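July 2026

Third day with the new planner build and I still don't trust it. The release note from Folau says "smoother handoff between policy and motion planner," which could mean anything. Smoother than what? Last month's build stopped dead for a beat every time it changed over, and you could see it in the joint plots like a stair step. This one doesn't stop. It also doesn't log the changeover anymore, so if it's doing something odd in there I have no way to know. I wrote to them asking for the log line back. No answer yet.

Spent the morning on the phone task. Pick up a phone that's lying flat, put it on a stand, move on to the next. The thing everyone wants to demo is both arms working at once, and the thing I keep finding is that both arms working at once mostly means one arm waiting for the other. The planner reserves a block of space for whichever arm asks first, and the block is huge. I pulled up the reservation view and the left arm had been refused a path to a stand that the right arm was never going near. I can shrink the blocks by hand in the config, but then the collision checker complains, and I don't know which of the two to believe.

Ran the checker by itself on 1638 saved poses just to see. It flagged a lot of them as too close that I would have called fine. I went through a handful with the mesh viewer, and the padding on the wrist camera housing is the problem, or at least a problem. Somebody set it in March and left no comment. I've cut it down in my branch and left a comment.
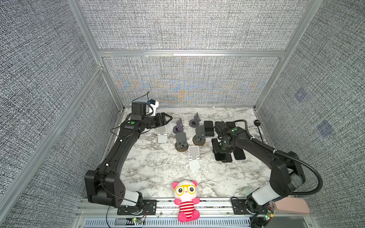

Then perception, which I had been putting off. The detector is supposed to give me a pose for every phone and every stand, with a confidence. The confidences are useless. It was sure about everything, including one phone it had turned end for end. A dark screen and a dark back look nearly the same to it, and so does top from bottom, and I don't see how more training frames fix that when the frames all look the same too. The Zanham people say 3000 more and it will "settle." They said that about the last batch. I'd like to see one plot of error against batch size before I label anything else.

What I did instead was ask for two estimates a moment apart and throw the pose out if they disagree on which way the phone points. Cheap and dumb. It caught 3 bad ones in the replay set and threw away 2 good ones, so I'm not going to brag about it. It stays in behind a flag until I've got a bigger replay set.

The Ivanov tuning tool crashed twice after lunch, same place both times, when I opened the gripper force tab. I'm setting gains in a text file now like it's years ago, and I'm faster. I did notice that the defaults for the left and right grippers are different by one digit, and I can't find any reason for it in the history. Could be a typo. Could be somebody's careful fix. Left it alone and made a ticket.

Skultport wants a call next week about moving all of it onto their scheduler. I read the overview page again and it's still all boxes and arrows. My question is what happens when a plan comes back late, and there's no arrow for that.

Tomorrow: rerun the checker with the smaller padding, bug Folau about the log line, back up the config before I touch the blocks again. Also the clock on the logging machine is off from the controller's by enough to matter, and I forgot to fix it.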